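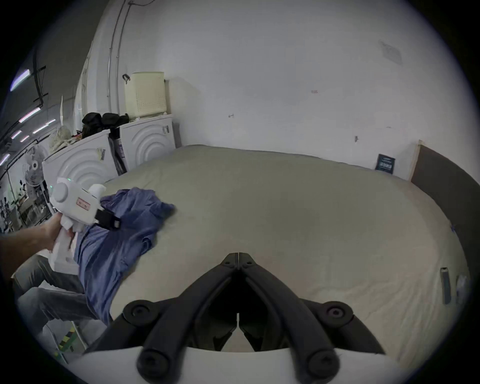
Section 5. Setting Up and Using the Garment Care Program

This section applies to the Plattner front-loading washer installed in the apartments at Cullton House and Harker House. It explains how to prepare the machine for its first wash, how to sort and load clothing, how to select a program, and how to care for the machine between washes. Residents who have already completed the first wash may begin at 5.3.

Revised Saturday, December 28, 2019. This revision replaces the pages issued in September.

5.1 Before the First Wash

The washer is delivered with the water supply closed and the child lock on. Complete these steps in order.

1. Check that the power cord is plugged into the wall outlet behind the machine. Do not use an extension cord or a power strip.
2. Open both water valves fully. The valves are behind the removable panel to the right of the washer. The red handle is hot water and the blue handle is cold water.
3. Look at both hose connections. If water is dripping from either one, close the valves and report the leak to the building office.
4. Press and hold the Lock key until the padlock symbol on the display goes out.
5. Turn the program dial to Drum Clean. Leave the drum empty and do not add detergent.
6. Close the door firmly and press Start.

Drum Clean removes any residue left from manufacturing and testing. The door remains locked until the program ends.

CAUTION: Do not attempt to open the door while the padlock symbol is lit. Forcing the handle will break the latch, and the repair is charged to the resident.

5.2 Parts of the Control Panel

Dial. Selects the program. The dial turns in both directions.
Temp. Changes the water temperature. Each press moves to the next setting allowed for the program.
Spin. Changes the spin speed. The No Spin setting drains the water and leaves the load wet.
Delay. Sets a later start time, up to 20 hours ahead.
Lock. Turns the child lock on or off.
Start. Starts or pauses the program.

Settings changed with Temp and Spin apply to the current wash only. When the machine is switched off, each program returns to its standard settings.

5.3 Sorting and Preparing Clothing

1. Read the care label on each item. Items marked "Dry clean only" must not be placed in the washer.
2. Separate whites, light colors and dark colors. Wash new dark items by themselves the first time.
3. Separate heavy items, such as jeans and towels, from shirts and other light items.
4. Empty all pockets. Coins and keys can damage the drum and the drain pump.
5. Close zippers and hooks. Undo the buttons on shirts and cuffs.
6. Turn knitwear and printed items inside out.
7. Place small or delicate items in a mesh bag with the zipper fully closed.

Stains should be treated before washing. Apply a small amount of liquid detergent to the stain, rub it in gently, and allow it to stand before loading. Do not treat silk or wool in this manner.

NOTE: Clothing that has been in contact with gasoline, paint thinner or cooking oil in quantity must not be washed or dried in the apartment. Vapors from these materials can catch fire.

5.4 Loading the Drum

1. Place items in the drum one at a time, opening them out as you do so.
2. Fill the drum loosely. You should be able to place your hand flat between the top of the load and the top of the drum.
3. Check that nothing is caught between the door and the rubber seal.
4. Close the door until it clicks.

A single heavy item, such as a bath mat, may cause the machine to stop before the spin — add one or two towels to balance it.

5.5 Adding Detergent

The drawer has three compartments. The left compartment is for the main wash. The center compartment, marked with a flower, is for fabric softener. The right compartment is for prewash and is used only when a prewash has been selected.

Use only detergent marked for high-efficiency machines. Measure it with the cap or scoop supplied with the product and follow the amount printed on the package. Too much detergent leaves a white film on dark clothing and may cause the program to run longer while the machine clears the foam. Do not fill softener above the line marked MAX.

5.6 Selecting a Program

Everyday. Cotton and mixed fabrics with normal soil.
Heavy. Work clothes, towels and bed linen.
Shirts. Woven shirts and blouses. The spin is shortened to limit creasing.
Delicate. Thin fabrics and items in mesh bags.
Wool. Machine-washable wool only.
Quick. Small loads with light soil.
Drum Clean. Maintenance, with the drum empty.

To start, turn the dial to the program, make any changes with Temp and Spin, and press Start. To add a forgotten item, press Start once to pause. If the padlock symbol goes out, the door may be opened. If it stays lit, the water level is too high and the item must wait for the next load.

5.7 After the Wash

Remove the load promptly. Shake out each item, smooth the collar and seams by hand, and hang shirts while they are still damp. Knitwear should be dried flat on a towel, away from radiators. Leave the washer door and the detergent drawer slightly open so that the inside can dry.

CAUTION: In homes with small children or pets, keep the door closed when the room is unattended, and check the drum before every load.

5.8 Routine Care

Wipe the rubber seal with a damp cloth each week, including the fold at the bottom. Rinse the detergent drawer under warm water once a month and run Drum Clean on the same day. The drain filter is behind the small cover at the lower front. Switch the machine off and let the water cool before opening it, and place a shallow tray beneath the cover.

If the display shows a code beginning with E, switch the machine off, wait five minutes, and switch it on again. If the code returns, write it down and contact the building office at extension 974. Drying is covered in Section 6.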